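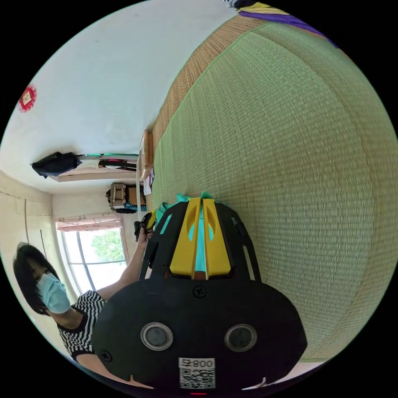

Sheila Nuttall wrote to me after last week's class to say that she had followed the feeding instructions to the letter and her starter still smelt of nail varnish, and was she to throw it out and begin again? Please don't, Sheila, and please don't anyone else! It is a very common worry, and as it leads rather nicely into what we are doing this week I have put my answer into the handout for everybody.

Bread for Beginners, Week 5: Looking after your starter

A sharp, solventy smell nearly always means a hungry starter. The yeasts and bacteria have eaten what you gave them and are waiting for more, and in a warm kitchen (yours faces south, Sheila, if I remember rightly) that can happen well before the next feed is due. Pour away most of it, keep a good spoonful, and feed it twice a day for a few days. It should come back to smelling like yoghurt or slightly green apples. Grey liquid on the top is part of the same story and can be stirred in or tipped off – I tip it off, but my mother always stirred.

What does need throwing out is anything with pink or orange streaks, or fuzzy mould of any colour. Don't scrape it off and hope. Ask me for a bit of mine and you will be baking again by Saturday.

Flour and water

Equal weights of each is the easiest to remember. Please weigh the water as well as the flour, as measuring jugs vary more than you would think. A little wholemeal or rye in the mix gives the starter a lift, and Assunta Sanna feeds hers on nothing but rye and gets a lovely lively one, though it is stiffer and you have to judge it by the cracks on top as much as by the height.

Keeping it in the fridge

If you bake once a week, the fridge is your friend. Feed it, leave it out for an hour, then put it away with the lid resting loosely. Take it out the evening before you want to use it and give it a feed then and another in the morning. Tia Heywood forgot hers for 11 weeks and it recovered, so do not lose heart over a fortnight in Spain.

For next time

Bring your starter in a jar with plenty of room at the top, a clean tea towel and an apron. We shall be making the plain white loaf from the Week 4 sheet, and you will each need 200 g of active starter, fed that morning. Denise Bunting has kindly offered spare jars to anyone who is short – see her at the tea break.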